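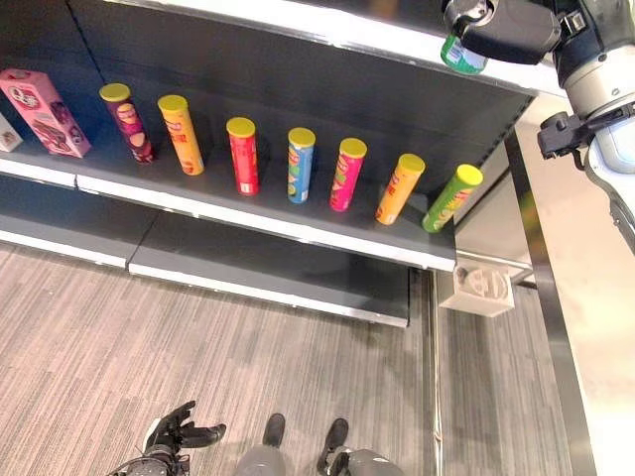
Tuesday, shelf test. Chip cans on the middle shelf, green can in the gripper.

Second session with the Jirley restocking kit we have on review. Ordered through Fulline, 1,549 for the base kit plus 49 a month for the planner license. The license starts counting at first login, so don't open the second account until we need it.

Setup notes:

- Kept the lower shelf clear. Reaches down there are for next week.
- Cans go on the middle shelf with lids up. The yellow lids are easy for the detector, the printed sides less so.
- Left the tall pink box where it was at the left end, tipped. The Jirley manual says mixed stock is fine – want to see if that holds for boxes at an angle.
- Grip force left at the factory value. Didn't touch the Nieminen wrist settings.

Log file is run 933. Planner threw 2 timeout warnings before the arm moved, both cleared by restarting the shelf model. Same warnings as in the first session, so I've written to support and pasted the log.

The shelf model wants the front edges entered by hand. Took longer than the quote from Skarnmont suggested for their version, which scans them. Worth asking Skarnmont for a loan unit before we decide.

To do: charge spare battery, re-measure upper shelf height, find the short hex key.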